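Final Project Report – Collecting Demonstrations for Garment Handling
Capstone stream, robotics and machine learning

1. What the project was

Short version. We wanted a set of teleoperated examples of a two-armed robot picking up clothes and getting them ready to go somewhere tidy (fold, hang, drape, depending on the item), good enough that a policy could be trained on it by the next group. Training was a stretch goal and we only got a small run in. Most of this report is about the collecting, which took up nearly the whole term and is where the marks are supposed to be.

The original proposal said the opposite. It had two weeks for data and eight for learning. Our supervisor circled that in the first meeting and wrote "no" beside it. Fair enough.

Final count of kept episodes: 980. Target was whatever we could get by the end of September, so that was met by definition.

2. Background (brief, see proposal for the long one)

Cloth is hard because it has no fixed shape. A mug on a table has a pose you can write down in a few numbers. A shirt dropped on a chair doesn't, and the next time you drop it it's a different problem. Imitation learning gets around writing the pose down by copying what a person did from the camera views and joint angles, but then it's only as good as the examples. If every example starts with the collar up, it learns collar up.

Earlier student groups in the lab worked with towels on a flat table. We wanted furniture and a corner of a room that looked like somebody could live there. The lab bay got a grey wall, floor covering, an armchair and a coat stand, and after that we mostly stopped moving things, for reasons in section 6.

3. Setup

Two arms, parallel grippers, head camera plus one on each wrist. Operator sits behind and drives both arms with a pair of leader handles. Recording software is Trekport, which the lab already had going from last year. We wrote a small labelling tool on top of it called Prata. It plays an episode at speed and lets you mark the start, the first grasp, the second grasp, and the release, plus a keep/toss flag and a comment box. The comment box turned out to be the most useful part, more on that below.

Storage was on the Guerreiro machine until it filled up, then on the Guerreiro machine and a drive in a drawer. Next group please sort this out first.

4. Collection procedure

Sessions ran 20 episodes each, then a break and swap operator. We tried longer ones early and the last few episodes in each were noticeably sloppier, grippers closing on air, arms parked in odd places. Twenty felt short but the toss rate dropped.

Each episode:

Reset person drops the garment on the chair from standing height. No arranging.
Operator waits for the call, then starts.
First grasp with whichever arm is closer to a good fold or edge.
Lift clear of the seat.
Second arm finds the lower end.
Spread, then place.
Reset person says keep or toss out loud so the mic gets it.

The lift took us longest to agree on. Colm wanted it low, just clear of the cushion, because it's quicker and there's less swinging. I wanted it high. With a low lift the bottom of the garment stays piled on the seat and the second arm is basically guessing where the hem is. With a high lift gravity does some of the work for you and the lower end comes to one place, more or less. We did a batch each way and compared how often the second grasp landed first try, and high won clearly enough that we stopped arguing. All the kept data is high lift.

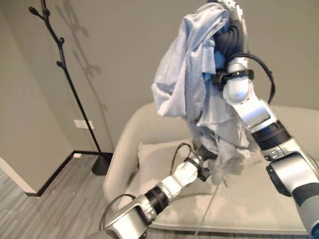 Colm Nic Aodha

The pale blue-grey one was our problem garment. Soft, creases if you look at it, and when it gets picked up bunched it hangs as one long loose column with the hem balled up at the bottom. The left gripper has to come up underneath and take the lower end without grabbing half the middle as well. In the head camera there's not a lot of contrast to help either, pale cloth over a beige chair.

It's also the garment we have the most episodes of, on purpose. After the first couple of weeks we looked at what was in the set and it was mostly easy stuff – stiff fabric, strong colours, lifts that opened up nicely. A policy trained on that would look great in the demo and fall over on anything from a real laundry pile. So we reweighted. Hard items got more sessions, easy ones got capped.

Rule we used for a twisted hang: operator is allowed one attempt to untwist by rotating the upper wrist, then has to go for the second grasp anyway. Before we had that rule people would spin the thing back and forth for ages and the episodes were all wrist motion and not much else. The learner doesn't know that's dithering. It thinks that's the task.

5. Labels and what went in the comment box

Two people labelled every episode, not the operator. Disagreements went to the third person. Labels for grasps were easy, almost always within a few frames of each other. "Release" was harder as nobody had defined if it meant fingers start to open or cloth is free. We picked cloth is free and went back and redid the early ones. That was a bad afternoon.

The comment box was meant for bugs. People used it for everything. Some real ones:

"loose thread at hem, gripper went for the thread not the cloth"
"cable in front of wrist cam through whole second grasp"
"good but slow"
"same drop as the last one?? reset person is getting lazy"
"left arm came in from too far under, lucky"

We searched the comments at the end of each week and that's how we found the thread thing. Operators were treating any dangling bit as the lowest point of the garment, so the left gripper would close on a strand and the cloth would stay where it was. Once it was written on the whiteboard it mostly stopped. We kept a handful of those where the operator noticed and recovered, becuase recoveries are worth having.

Wrist cables were the other repeat complaint. The loops are long so that the wrist can turn fully, and they swing out wide. We tried tying them tighter and then lost range on the wrist, so they went back to how they were. The strap position on the wrist we did settle on and marked with a paint pen so it goes back on in the same place.

6. Things that changed when they shouldn't have

Lighting. The bay has a window at the far end and the early episodes go from bright to dim depending on when the session was. We blocked it after week three. The early ones are tagged, not tossed.

The chair moved. Only a hand's width, someone vacuumed. Nobody noticed for a day and a half. We put tape on the floor under the feet after that. In hindsight some chair movement would have been good for the data, but it should be done deliberately and logged, not by vacuum.

The cushion. Same thing, different positions on the seat depending on who did the reset. We left this one alone as it's the sort of variation you'd get in a house.

Coat stand. Started as set dressing, then became the target for the hang variant. We have few hang episodes and I wouldn't train on them yet. The hooks are short twig shapes with knobs on the end and cloth comes off them easily if the arm backs away too fast. Needs its own protocol.

7. Training run

Small one. Baseline policy from the lab's Feteveo codebase, default settings, kept episodes only, no hang variant. We had the arms for one more evening and ran 8 trials on a garment that was in the set. It completed 6. Completed means first grasp, lift, second grasp and placed on the seat spread out, with no human touching anything.

Both failures were at the second grasp. Left arm came up to a sensible spot and closed too early, just short of the cloth. We think this is the labelling of partial grasps in the first weeks but didn't have time to retrain without them to check. Eight trials isn't many and I'm not claiming more than it says.

We did not test on an unseen garment. Should have. Ran out of evening.

8. What we'd do differently

Write the definitions for labels before recording anything. One page, would have saved us days.

Do the hard garments first. Operators get better over the term, so all our clumsy driving is on the easy items and the good driving is on the hard ones, and now skill and garment type are tangled together in the data. Mixing them every session would have fixed that for free.

Have the reset person log how the garment landed. Even something crude like flat / heaped / over the arm of the chair. We can sort of get it from the first frame but it's slow by eye.

More recoveries. We tossed a lot of early episodes for a missed grasp that the operator then fixed perfectly well. By the time we changed the rule those were deleted (see storage, above).

Rotate operators more. One of us drove far more than the others and it shows – you can pick the episodes by how the right arm comes up in one diagonal sweep with no pause. A nice motion but it's one person's habit and the policy has picked it up too.

9. Handover

Everything is on the lab share under the project folder. Episode list is a spreadsheet, one row each, with garment, operator, session, keep flag, both label sets and comments. Columns M to P are from an older version of Prata and can be ignored. Don't delete them though, the export script breaks.

Garments are in the tub under the bench. Please don't wash the pale blue one until the hang episodes are redone, or if you do, note when. We never worked out if washing changes how it drapes and would rather not find out halfway through a batch.

Leader handles: the left one has a slightly sticky trigger. Squeeze it a few times before the first episode.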